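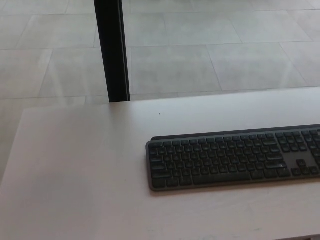
Grestthorpe wave 2: what I'd like to see

1/ The June preview showed 12 figures for the Grestthorpe line. Nine of them are Kerum in some form. I like the Kerum, but I already have two shelves of them.

2/ The Dalgleish got one figure in wave 1, the Harbor Guard, and it reused the Kerum torso with a new head. They're supposed to be a river people with short legs and wide hands. A new lower body would fix most of it.

3/ Price is the other thing. Wave 1 was $20 each. If wave 2 goes up by 3 dollars I'll still get the Dalgleish and skip the repaints.

4/ On the story side, the last book left the siege of Ketholm open. The gate is down and the bridge crew is missing. That's a whole wave right there: bridge crew, gate captain, a couple of plain soldiers to build up numbers.

5/ The fan poll closed Sunday with 2,301 votes. Gate captain came first, river barge second. I voted for the barge. I don't expect it at this scale, but a small rowboat with two pegs would do.

6/ Someone asked about joints. Wave 1 elbows were fine. The ankles on mine were loose out of the package, both Kerum scouts. Clear floor polish on the ball tightened them up.

7/ Still no word on the swappable hands from the first survey. I'll add to this thread when the order page goes up.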